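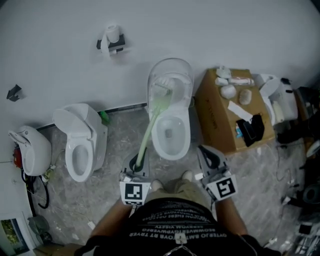

Can you go on a silent retreat if you don't belong to any religion? Most retreat houses will take you, and the one I stayed at never asked what I believed, only whether I ate eggs.

I'd been putting it off for ages. My mum was a chapel woman, twice every Sunday, and I'd stopped going at fifteen with a lot of door slamming. So booking myself into Grivside, which is an old priory with a leaky porch and a very good vegetable garden, felt a bit like ringing up an ex. But I'd had a rotten summer, I wasn't sleeping, and a friend lent me her copy of the Tuhiwai prayers (a little green book, mostly short lines about water and breath) and I kept reading it on the bus. By September I'd paid my deposit.

You hand your phone in at the desk. Coralie Henare, who runs the place, put mine in a brown envelope and wrote my name on it, and I felt properly panicky for a minute! Then she walked me up to my room, showed me how to bully the window open, and told me the silence would start after supper.

The first evening was awful. I could hear everyone chewing. I went to night prayer and sat at the back, and they sang a psalm so slowly that I'd planned a whole week of dinners before they reached the end of it. I lay awake until gone 2 and thought about driving home.

What helped was the half hour you get each day with a guide. Mine was Abilio Aranda, a retired hospital chaplain with enormous eyebrows. I told him I didn't think I believed in God, and that I also seemed to be furious with him. He laughed and said plenty of people in the psalms had the same trouble. Then he gave me Psalm 73 to read, the one where the writer is sick with envy of people who do as they please and get away with it. I must have sat through it as a child. I didn't remember a word. I read it on the bench by the beans, over and over, and had a good cry, and then I slept for most of the afternoon - I missed tea and somebody left a flapjack outside my door.

I won't tell you I came home converted. I still don't know what I think happens when we die, and I can't say the creed without crossing my fingers at several points. But I do sit for ten minutes each morning now, with the green book and a coffee, and some days it feels as if I'm being listened to. My sister thinks it's the coffee.

If you fancy trying it, a weekend is plenty for a first go. Take slippers, a jumper and a torch for the corridor. And do tell your guide the truth, even the rude bits - mine had heard far worse.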